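The Winter Concert, Second Version

The letter home said the concert would be a simple affair. Arben Vidmar had written it himself, in November, at his kitchen table, and had believed it as far as the second paragraph.

He taught second grade at Plestlow Elementary, in a classroom that had once been the music room and still had the risers bolted to the back wall. For this reason, and no other he could find, he had been put in charge of music. He could play the first 18 notes of one song on the piano. After that the song got away from him.

"It's just the one number per class," said Aoife Kinsella, the principal, who had stopped by with her coat on. She delivered all important news with her coat on. "Yours is the snowflakes."

"The kindergarten is the snowflakes."

"The kindergarten is icicles now. There was a feeling among the parents."

So second grade was the snowflakes, and Arben went home and cut paper until his thumb hurt.

The trouble with snowflakes is that everyone knows what they do. They fall. He explained this to the class on a wet morning, and they fell at once, all of them, in a heap, and a girl named Dora stayed on the carpet after the rest had gotten up.

"You can stand now, Dora."

"I landed," said Dora.

"Yes, very nicely. Now we go back up and do it again."

"Snow doesn't go back up."

He had a master's degree. He looked at the poster of the water cycle, which he had taught in September with some pride, and began to talk about evaporation. Dora listened politely from the floor. Then she asked how long evaporation took, and he said it depended, and she said she would wait.

She was a small, square child with a haircut that looked like a decision. She had come from another district over the summer with a folder that said only "Capable." Arben had been teaching long enough to be scared of that word.

By the second week they had a song, or the front half of one. They had costumes, in the sense that they had white T-shirts and a promise from the room parents. They had a boy named Yaman who could whistle, and who had been told he could whistle the wind at the beginning, and who now whistled the wind at lunch, in line, in the bathroom and all through subtraction. A note came from the third-grade teacher across the hall. It said, in full, "Is that going to stop?"

"After the concert," Arben wrote back.

The reply was a drawing of a calendar.

What they didn't have was Dora getting up. She had worked out her part and was happy with it. On the cue she spun twice, drifted left with real feeling, sank to the ground and remained there until somebody told her school was over. The other children stepped around her. Some had started using her to find their places.

He tried reason. He tried a sticker chart. He tried telling her she could be a snowflake caught in a breeze, lifted up again at the last moment, and she thought about it for most of an afternoon.

"What's the breeze for?" she asked at pickup.

"For you. So you can get up and take a bow."

"But then I'd be a leaf," said Dora, with great kindness, and got into her grandmother's car.

Aoife Kinsella came to the dress rehearsal. She stood at the back of the gym in her coat. The icicles had gone first, and had been a triumph, mainly by holding still. First grade had done something with bells. Then Yaman whistled, long and thin and honestly quite eerie, and twenty-odd second graders came whirling out from behind the volleyball net, and sang the front half of the song, and fell down. Then they got up and bowed, and went off to the left.

Dora lay at center court.

"Is she all right?" said Aoife.

"She's landed."

"Ah." The principal looked at her for a while. "And fourth grade comes on after this?"

"Fourth grade has the sled."

"Does the sled stop?"

They both considered the sled. It had been built by a father who owned a welder, and it took 6 children to push it. It was called the Plemoten, after a mountain in a story the fourth grade had written together, in which everybody died except the dog.

"I could swap her with a bell," said Aoife.

"She'd want to know what the bell was ringing for."

"Then talk to her, Arben. You're good at that."

He wasn't, but he went out onto the floor in his socks, so as not to mark it, and sat down beside her. From there the gym was enormous. You could see the underside of the scoreboard, and a shuttlecock that had been in the rafters since before he was hired.

"It's nice down here," he said.

"It's quiet," said Dora. "When everybody goes off, it gets quiet. Like real snow."

He hadn't got an answer to that. He stayed where he was, listening to the fourth grade argue about steering.

"Suppose," he said in the end, "somebody shovels you."

Dora turned her head.

"After snow lands, somebody has to shovel it. That happens. You've seen that happen."

"My grandpa does it," said Dora. "He gets mad."

"Would you like to be shoveled by someone mad?"

It was the first time he had seen all of her teeth.

On the night, there were 200 folding chairs and not enough parking. The icicles held. One of them wept, silently, which most people took for melting. Yaman stepped up to the microphone, saw his mother, and whistled the wind for so long that a man in the third row put his jacket back on. The snowflakes whirled. The snowflakes fell. They got up and bowed and left, all but one, and the gym went quiet in just the way she had said it would.

Then Mr. Vidmar walked out in a hat with ear flaps, carrying a snow shovel from his own garage. He looked at the snow. He looked at the sky. He said "Every single year," in the voice of a man with a bad back, and the grandfathers in the audience made a sound he would remember for some time. He put down the shovel, took Dora under the arms, and dragged her off to the left at the pace of someone who wasn't being paid for this. She was as limp as laundry. She never broke. Her heels squeaked the whole way.

There was more applause than the song had earned.

"You were supposed to use the shovel," Dora said behind the volleyball net.

"I was worried about your feet."

She let that go. Out on the floor the Plemoten had started to roll, and did not, as far as anyone could tell, stop.

In the morning he found Aoife Kinsella in his doorway with her coat on. She wanted to talk about spring. There was a feeling among the parents, she said, about flowers.

"What do flowers do?" asked Arben.

"They come up," she said.

From the reading corner, where she had been lying on her back with a book about sharks, Dora said that it took them weeks.

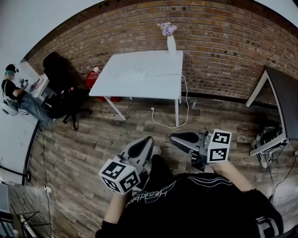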